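Home | About Us | News | Programs | Donate | Contact

MEMIS OPENS FREE FOLDING TABLE AND SHIRT EXCHANGE IN PLOLTBRIDGE

PLOLTBRIDGE, March 2019 – Memis, the neighborhood clothing exchange that has been passing good shirts from one household to the next for 10 years now, is delighted to invite everyone in Ploltbridge to its new folding room, where donated T-shirts will be smoothed, folded and stacked before they go back out the door with families who can use them.

The room came together thanks to a generous gift from Ruiz-Ortega, the family-run linen supplier, and a great deal of painting over the winter. A long white table is the heart of it, and we could not be fonder of it.

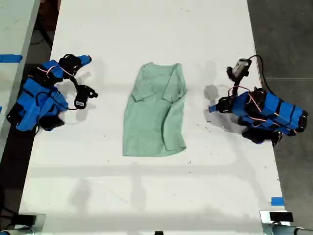
A mint-green T-shirt on the long white table, still bunched at the neckline and shoulders.

"People laugh when I say I love a T-shirt, but I do," said Ingrid Kasprzak, director of Memis. "It goes to school, it goes to the ball game, it gets slept in, and when it's outgrown there is nearly always another child down the street it would fit. All it needs from us is a little care and a decent fold."

Memis gave out 507 bundles of clothing last year, and 103 of them went to families visiting for the first time – a number that made all of us very proud, and a little tired too!

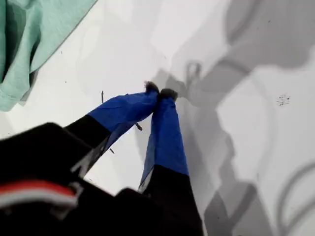 Choosing the work surface took longer than anybody expected, and we are grateful to Deepak Sachdeva for his patience through every change of heart. We wanted something wide enough for grown-up sizes and easy to wipe down between loads. We also wanted it pale, and you can see how plainly even small, dark fingertip pads show up against that flat white, so a stray thread or a bit of lint should be easy to catch before a shirt goes on the stack.

Folding lessons will be led by Ghada Khoury, who teaches the Nolleo fold, our own house method. Lay the shirt face down, smooth it from the hem toward the collar, bring in the sides and sleeves, and then fold it up from the bottom in thirds. 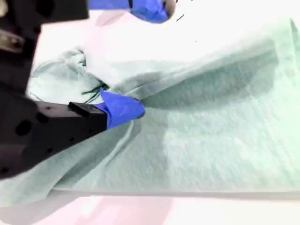 Beginners are very welcome, and so are folks who have been folding their own way for forty years and don't intend to change. Children may come along with a grown-up. We ask only that donated shirts arrive clean and dry, with the pockets checked.

The folding room is open to all at no charge, and drop-offs are accepted whenever the exchange is open. A second round of lessons is planned for July. To sign up or to ask about donating, please contact Zerrin Kaplan at the Memis front desk.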